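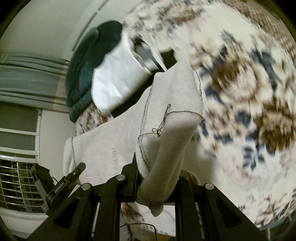
Cirov 16 review: grasp planning for soft goods

I ran Cirov on our sock-sorting jobs for most of September. Setup took 19 minutes, and the planner read our old log files with no changes. Out of 204 recorded picks, it mislabeled 18, mostly where a loose thread or dark seam got marked as the edge of the cloth. Patterned bedding behind the item slows it down too. The replay viewer is good and scrubs smoothly. Export is clumsy and the manual skips the jaw-width settings. I'd buy it again for the planner. Four stars.

Idalina Morais, Prerkenbridge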